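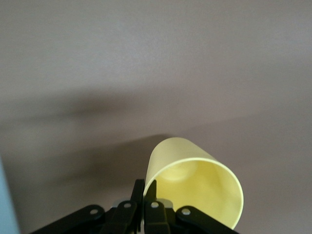

The Water at Tollov

Yhon Lozano did not believe in the spring, and he had told his sister so twice before they were out of the car.

"You drove 90 miles," she said. "You could at least taste it."

"I drove because you don't have a license."

The line ran down the hill past the old Sodov hotel, which had been shut since the highway moved. A man in a clean white hat was selling bottles off a truck. Sixteen dollars for the small one. The label said the water had cured a judge in Numberg of gout, and it did not give the judge's name. Yhon asked for it.

"He's a private man," said the seller.

"A private judge."

"Sir, there are people behind you."

There were. A woman with a bad hip had come over from Alvarado on the night bus, and she told Yhon's sister all about it, the driver, the heater, the doctor who wouldn't look her in the eye. She had been to the spring the September before and had walked home from the bus stop without her cane. Yhon wanted to know where the cane was now. She was leaning on it. He let that go, though it cost him something.

He bought the bottle anyway, for his sister, and said it was to shut her up.

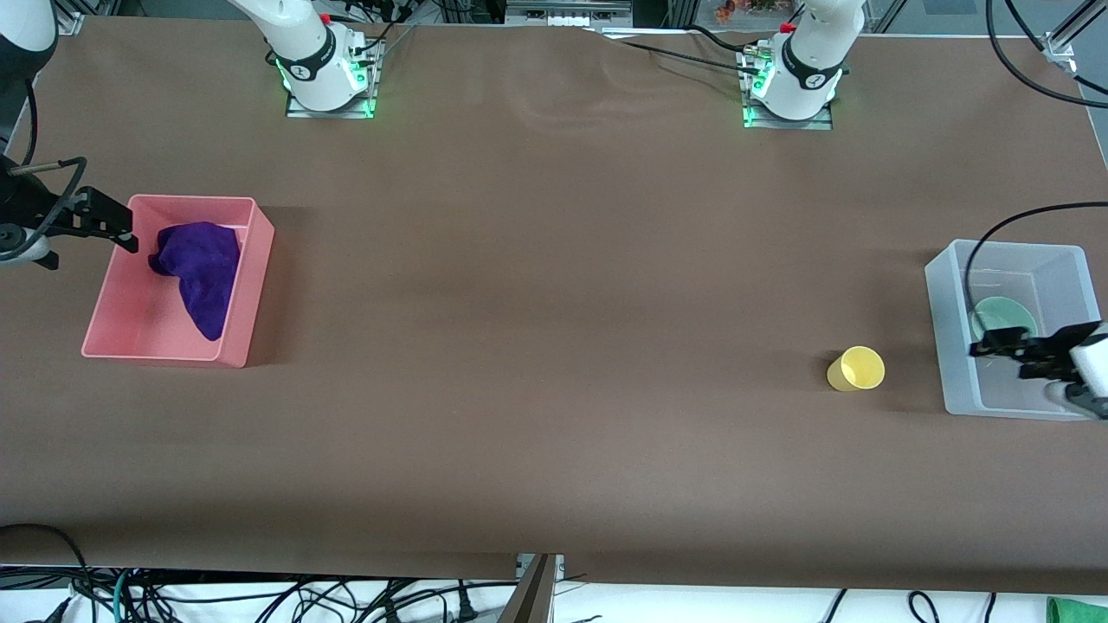
At home he meant to settle the matter. He had kept a notebook as a boy, eighteen pages of it, on whether his grandmother's soup worked on colds, and he still thought the method was sound. He cleared off the long table and covered it with brown paper, the kind that never lies flat – it rippled in the middle and hung in a wavy edge over the front – and he poured one glass from the bottle and one from the tap. Then he turned his back and had his sister switch them, or not switch them, as she liked.

"Left," he said, after a while. "Left is the tap."

"Are you sure?"

"It tastes like pipe."

She looked at the glasses for longer than he cared for. She had their mother's way of being sorry for a person without moving her face.

"I forgot which was which," she said.

He did not believe that either. He drank the one on the right, all of it, standing up. His knee had been bothering him since spring, and on the stairs that night he went slowly and paid attention, and it hurt on the fourth step, and on the fifth he wasn't certain.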